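Buying a kitchen robot - your budgeting questions answered
Last updated 2022-11-27 by Youssra Chraibi

I look after equipment planning at Presard, and these are the questions that land in my inbox most weeks. Prices change all the time, so I've stuck to how to plan and left the figures to your supplier.

Where do I even start?

With the jobs, before you open a single brochure. Write down what you want done on the worktop and what it gets done with. Our list had the ordinary things on it - a toaster, mugs, a chopping board - and I was amazed how quickly that ruled out half the arms we'd been looking at! Shiny metal, small knobs and hard stone counters all deserve a line of their own.
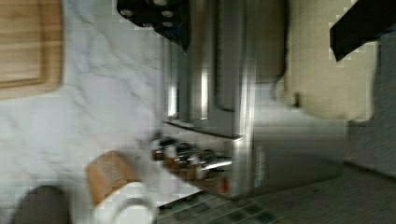

Should I lease or buy?

Lease if you're still working out what you need, buy if you know the robot will be busy for 2 years or more. We leased from Tindall first and bought the following January, and I'd do it the same way round again.

What gets left out of the budget?

Spares, every time. Rodica Olteanu keeps our stores and she wants 5 sets of finger pads on the shelf before anything new is switched on. Then there's delivery, training, insurance, and the electrician (book early, ours had a waiting list). I put 10 per cent on top of the lot and I've never handed any of it back.

How much room should I plan for?

More than the drawing says. Cables need somewhere to go, and so does the elbow of the arm when it reaches across. I leave 300 mm clear behind ours. Do remember that the worktop has to hold your everyday clutter as well - jars, plates, a crock with a spoon, a crate of shopping - and that the robot stands right up against it.
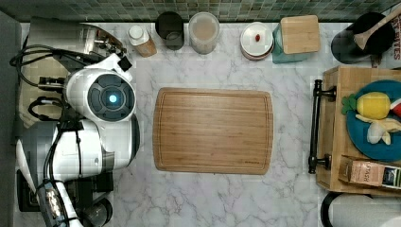 So before you sign anything, mark out the footprint with tape and live with it for a few days. Zulema Ojeda did this for the Pliltow site and ended up ordering a narrower base, which saved us a very awkward return.

Do I need the full service plan?

We took the middle one from Eleo and it's been fine. Read the bit on call-out times twice, and ask who pays the postage on parts.

Can I see your spreadsheet?

Of course! Drop me a line and I'll send the blank version. The tab called "misc" is the one to fill in first.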